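Comparison of Two Finger Sets and Two Controllers for Handling Soft Headwear
Student Project Report, Department of Mechatronics, Triddale Institute
Author: Eduardo Cardoso
Supervisor: Cristóvão Meireles
August 2023

1. Purpose
The project was set up to determine which combination of gripper fingers and control mode is best suited to picking up baseball caps and moving them to a coat rack. Caps were selected by the department as a test object that is partly stiff and partly soft. The brim holds its shape under pressure, while the crown folds and can slip out of the fingers.

2. Equipment
All trials used one Franka Emika arm with a parallel gripper. Two finger sets were compared. The Pinus set is narrow and flat, and the Gouveia set is wider and has a rubber lining. Each set was run under position control and then under impedance control, giving 4 combinations. Recording and replay of motions were handled with Sinard, the laboratory's own logging program.

3. Workspace
Trials took place in a furnished room and not in the main laboratory. The arm was clear of the walls in every working position, and the coat rack was kept within reach. Household items were left on the work surfaces so that the planner had to account for obstacles.

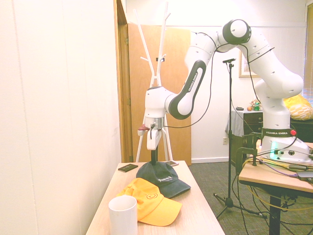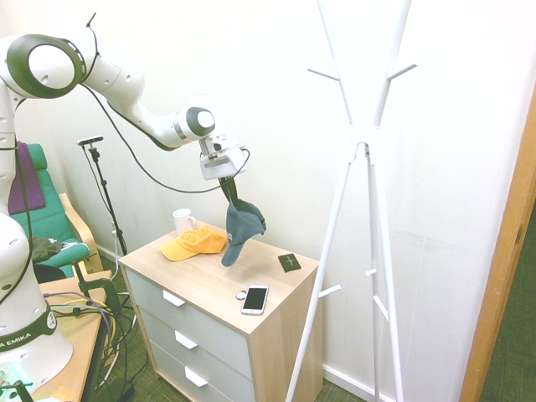 4. Procedure
Each trial began with the gripper open above the cap. The operator selected a grasp point on the brim or on the crown, started the motion and recorded the result in Sinard. A trial was counted as complete when the cap stayed on a peg after the fingers had opened. A total of 157 trials were carried out. Camera calibration was repeated whenever a stand was moved.

5. Results
Brim grasps were more dependable than crown grasps with both finger sets. The Pinus fingers slid under the brim easily but allowed the cap to rotate during longer moves. The Gouveia fingers limited this rotation, although they pushed the cap forward in 9 trials before closing on it. Impedance control reduced the pushing - the arm gave way slightly on contact - and was the better choice with either set.

6. Remaining Work
The release motion still needs attention. In several trials the cap was placed correctly and then pulled off the peg as the gripper moved back. A slower retreat will be tested in October, together with a revised finger profile. The full log holds roughly 2,000 entries and is stored with the supervisor.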